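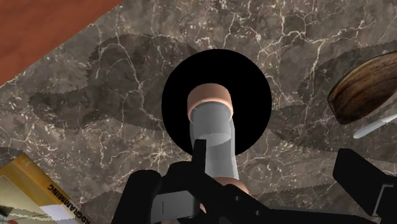
Derkitz run, simulated bench. The gripper at the cylinder, over the black circle.

Imad Tannous read the number out twice, the second time slower, as if Nizar Sleiman might have been doing something else during the first.

"One hundred and sixty-three out of 189," he said. "On a policy that's never seen marble."

"It still hasn't seen marble," said Nizar. "It's seen a picture of marble that a graphics card made up."

It was ten to six and the heating in the Plotavdale building had clicked off. Nizar had his jacket on already. He had come down to get a signature on the travel form and been shown a chair instead, and on Imad's monitor the same grey cylinder with its peach-coloured cap was being approached over and over by the same black fingers. Each run lasted a few seconds. The shadows of the arm slid over the veins in the stone with their edges gone to little stair steps.

"Look at the shadows," Nizar said.

"The shadows are fine."

"They're jagged. What if it's reading them? What if it's learned that when the dark bit gets to such and such a spot, you close your hand?"

"Then I randomize the light."

"Did you?"

Imad scrolled for a while. "Over a range," he said.

"What range?"

He didn't answer that one. He pulled up the method section, which he'd been writing since January and which had the word robust in it four times on the first page. Derkitz, he explained again, swapped out the surroundings between attempts: the counter, the clutter, the camera. There was a wooden bowl in this one, and a yellow book down in the corner. The idea was that a policy trained among enough nonsense would learn to ignore nonsense.

"Whose book is that?" Nizar asked.

"It's an asset. It came in the pack."

"It says ogramming."

"It says programming. It's upside down and half of it's outside the view."

"I'd have put that in the title," said Nizar. "Toward Robust Ogramming."

Imad laughed in spite of himself, then stopped, and leaned in to the screen. He let the run go through once more and froze it with the middle finger across the base of the cylinder.

"Okay. So say you're the reviewer," he said. "What do you want?"

"I want the twenty-six you missed."

"They're misses."

"I want to see if they've all got the same counter. And I want the disk gone." He put a fingernail against the glass, on the flat black circle behind the cap. "What is that, anyway?"

"Part of the layout."

"Is it in every run?"

Imad opened the configuration file. The fan in the tower under the desk came up and went down again. Out in the corridor somebody was trying the vending machine, the same coin by the sound of it, dropping through.

"It moves," he said finally.

"Moves with what?"

"With the cylinder."

Nizar took his jacket off and hung it on the door. He found a pen in the mug and wrote 100 on the back of the travel form, and under it, no disk.

"Run a hundred without it," he said. "Before you send anything to Zundar."

"That'll take until nine."

"Then you'd better start."

Imad made a copy of the file, took out the line and queued the job. The first attempt loaded with the counter bare behind the cap, just stone and its pale veins. The fingers came in, a little to the left of where they should have been, and stopped there.

"That's one," Imad said.

"I didn't say anything," said Nizar, and went to see about the vending machine.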